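Sit up straight, said the chair

Skikari's new posture belt arrived in the clinic's post this month, along with a leaflet showing a spine that glows blue when it is happy. The belt buzzes when you slouch. It costs 299 pounds, or the price of being buzzed at by a relative for free over several Sundays.

I wore it for a week. It buzzed when I tied my shoes, when I laughed, and for most of a train journey to Leronance. By Thursday I had switched it off and was slouching in peace, with a back that felt exactly as it had on Monday.

Usman Minhas, our physiotherapist, has been asked about these belts by more than 71 patients and has the look of a man who would like it to stop there. His view is that most ordinary low back pain eases within a few weeks, that no single way of sitting has been shown to prevent it, and that the trouble usually starts when people stay in any one position until their tea goes cold. Get up, walk to the kettle, come back. Do a bit more each day. If you have numbness around the groin, new trouble with your bladder or bowels, or weakness in both legs, go to A&E straight away and leave the leaflet at home.

He is less relaxed about bed rest, which people still prescribe themselves with great confidence. A day of taking it easy is fine. A fortnight under a duvet leaves you stiff, weak and very well informed about daytime television.

The belt is in the drawer at reception if anyone wants to try it. The battery was at 100 per cent when I gave up, and I can't say I've checked since. 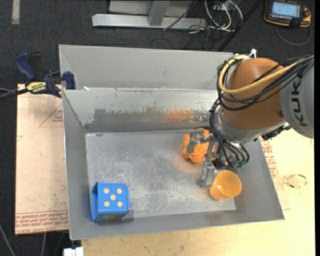
Back class: new time

The Bangera Room class now starts at half past six. Bring a mat and a towel.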